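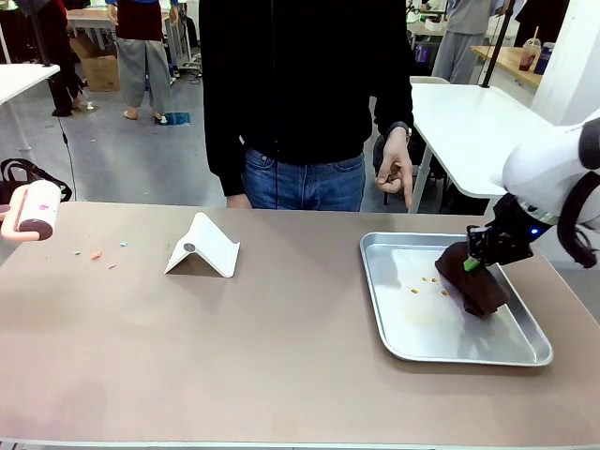

Posted by Zerima in Kitchen & Cleaning | October | 236 comments

How to Clean Stainless Steel So It Stops Looking Smudgy

I love stainless steel. I have a steel sink, a steel backsplash, a stack of rectangular trays I use for everything from breading chicken to starting seeds, and a big old prep table that came out of the Drummond bakery in Fanisthorpe when it closed. What I don't love is the smudges! Rounded rims and shiny bottoms pick up every fingerprint in the house, and for years I made it worse by spraying more and more stuff on top.

Then I learned to do it in the right order, and it changed how I feel about the whole kitchen. A sink and a few trays take me 20 minutes now, usually on a Sunday with the radio on.

What you need

Dish soap
White vinegar
Baking soda
A soft sponge or a folded cotton cloth
Two microfiber cloths, clean and dry
A few drops of mineral oil (food grade if it's going anywhere near food)
A spray bottle

Check for the grain first

Get down low and look across the metal with a light on the far side. Brushed steel has very fine lines running in one direction, and that's your grain. On most trays it runs the long way, but sinks can surprise you, and my prep table has a shelf that runs crosswise to the top. Everything you do from now on goes along those lines. If you scrub across them you leave tiny marks that catch the light, and they're a real pain to get out.

If you can't see any lines at all, you probably have a mirror finish. Use only the softest cloth you own and skip the baking soda.

Step 1: Wash it

Warm water, a squirt of dish soap, soft sponge. Most of what looks like staining is just a thin film of grease, and vinegar won't do much until that's gone. For trays, work along the bottom first and then go around the corners with a folded edge of the cloth. Get up under the rim too! Old oil hides there and runs back down the sides later on, usually right after you've finished polishing.

Rinse really well. Leftover soap dries cloudy.

Step 2: Go after the stuck bits

Mix baking soda with enough water to make a paste like soft frosting. Spread it on the baked-on spots and go have a cup of coffee. When you come back, rub gently along the grain with a damp cloth, then rinse.

Still there? Do it again. A second round of paste beats pushing harder every time. Please don't reach for steel wool, even the fine kind. It can leave little bits of metal behind, and those rust, and then you'll think your steel is rusting when it's only the crumbs.

Rainbow-colored patches are from heat, and paste won't touch them. Those are a job for vinegar.

Step 3: Vinegar

I use a 50/50 mix of white vinegar and water in the spray bottle. Spray, wait a minute, wipe along the grain, rinse. It clears up hard water spots beautifully, and if you live out by Istcombe like I do you know exactly what kind of water I'm talking about.

Never mix vinegar with bleach, or use one right after the other. Keep bleach away from stainless steel in general, as it can pit the surface, and pits don't come out.

Step 4: Dry it right away

This is the step I skipped for years, and it makes the biggest difference of all. Take one of the dry microfiber cloths and dry the whole piece, corners included, before the water has a chance to sit. Trays that go in a cupboard should be dry on the underside too, especially if you stack them.

Step 5: A tiny bit of oil

Put two or three drops of mineral oil on the second cloth, rub the cloth against itself to spread it, and wipe along the grain. Then turn to a clean side and buff until it doesn't feel slippery. You want hardly any left. Fingerprints show up much less afterward, and the shine is gorgeous.

I leave the oil off anything that goes in the oven.

A few things readers have asked

Can trays go in the dishwasher? Mine do when I'm tired. They come out clean but spotty, so I give them the vinegar spray and a quick dry.

What about scratches? Light ones blend in over the years. My prep table is covered in them and I think it looks wonderful.

Do I need a special cleaner? I haven't bought one in ages. If you have a can you like, try it on a small corner first and follow the label.

How should I wash the microfiber cloths? By themselves, warm, with no fabric softener. Softener leaves a coating that streaks, and you'll be back to smudges by lunchtime.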